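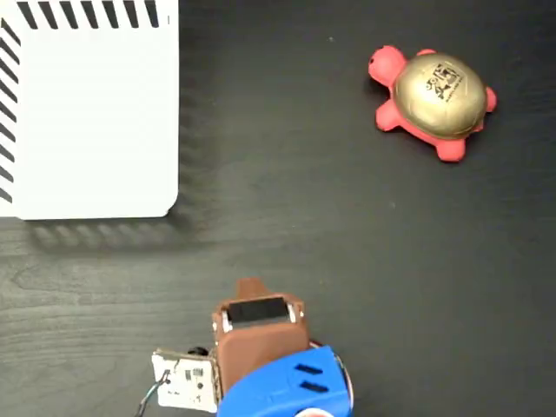

What We Set Out to Do

Our project for the fall term was to see whether two students with a small budget could teach a robot arm a simple tabletop job by steering it from a distance, without writing out the motions in code. Everything in this report was done by the pair of us, Jinfeng Xie and Gerrit Hlongwane, in the back workshop at Pretville, and we want to say right away how much fun we had doing it (even in November, when the heating was off by four in the afternoon and we were both working in our coats).

The job we picked was to reach for a squishy toy turtle with a gold shell, close the gripper on it, lift it, and set it down in a different spot on the table. We liked the turtle a lot. It is soft, so a clumsy squeeze does it no harm, and its red legs and head stick out at different angles, which means the operator has to think a little about where to come in from.

How We Recorded the Demonstrations

One of us sat at the hand controller, which we named Dewan after the street Jinfeng grew up on, and moved its joints while the real arm copied along. The other one watched the table, moved the turtle between tries, and called out when to start and stop. We swapped seats every 30 tries, mostly for the sake of our wrists! In the end we kept 253 demonstrations and threw out 40 more, nearly all of them from the first week, when we were still jerky on the controls and would stop halfway down to argue about the angle.

The gripper is driven by a servo, and the wiring gave us more trouble than the printed parts did. If a cable pulls tight when the wrist turns, the arm hesitates, and that hesitation goes into the recording along with everything else. We learned to leave slack in the long cable and to run the wrist through its whole range before saving anything.
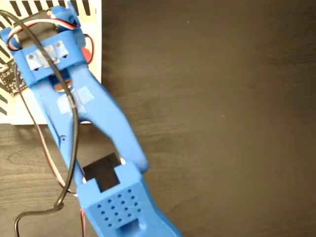

Once that habit was in place, our recordings got noticeably smoother, and Gerrit, who had been the slower operator by a good bit, caught up within a couple of afternoons. His trick was to pause above the turtle for a breath before going down. We both copied it after that, and we think the pause helped the trained model too, though we did not run a separate test to prove it.

Training and What We Would Change

We trained on the lab computer at Urkham overnight, 1,940 steps for the first version, which reached in the right direction but closed too early. Adding the later demonstrations fixed most of that. It still struggles when the turtle is turned with its head toward the arm, and looking back through our notes, we hardly ever set it down that way. Next term we would like to record more of those, and also try the Nullthorpe gripper pads, which are still sitting in their bag in Jinfeng's drawer.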